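Choosing a finger pad: the Riltgate test lead on hand-held grippers

Thursday, April 5, 2018

The test lead at Riltgate has spent the winter comparing finger pads for a hand-held parallel-jaw gripper. The work began in October with two sets of pads, one from Urnari and one from Hovland, fitted in turn to the same tool. We spoke at the firm's office in Jadomham, where the results were being written up.

The first decision was to leave the arm out of it. "If you compare pads on an arm, you are also comparing the arm's controller, its calibration and whoever tuned it," the test lead said. "With a hand-held tool the operator closes the jaws and the pad either holds or it doesn't. You still have the operator to worry about, so each operator used both sets."

The log holds 3,894 grasps. Of these, 972 were on squeeze tubes, a larger share than planned. Rigid bottles and boxes separated the two sets very little and were dropped from the later sessions.

"A tube is awkward because it has two different ends," the test lead said. "The crimp is flat and thin, and it stays that way as the contents go down. The body changes shape every time you touch it. We ended up logging them as separate grasps." 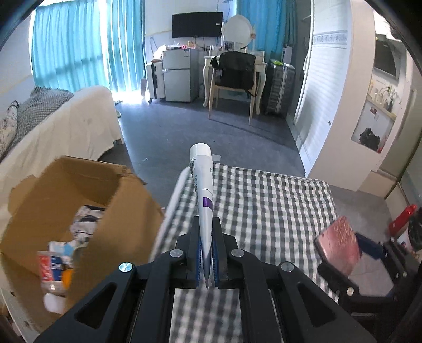
Most of the later sessions were run in furnished rooms, on beds, desks and worktops. On the bench at Riltgate the objects lay on a hard flat plate, and both sets did well. On bedding the surface gives way under the fingertips, so the jaws tend to arrive lower than intended and pick up cloth along with the object. The log has a separate code for this.

"Cloth in the jaws is a failure even if the object comes up," the test lead said. "We argued about that for a week. An arm would drag the sheet with it."

The Urnari pads are the softer of the two. They held the crimped end at a lower closing force but let the tube rotate when it was gripped well away from its centre of mass. The Hovland pads needed more force and resisted rotation better. Neither set was clearly ahead over the whole log, and the report will say so.

Wear was measured as well. Each set was taken off after every 6 sessions, cleaned and checked for loss of rib height. The Urnari ribs rounded over first at the tips. The test lead does not regard this as serious - the pads are cheap and take 5 minutes to change - but wants the interval written into the procedure.

Asked what should have been done differently, the test lead named the force readings. The hand-held tool records jaw opening only, and closing force was estimated afterwards from a bench calibration. "It is good enough to rank two pads. I would not put the numbers on a data sheet."

The next round will mount both sets on an arm and repeat the tube grasps with a fixed closing speed. Camera position will stay as it is. A change of controller has been discussed, but the test lead wants the pad results closed first.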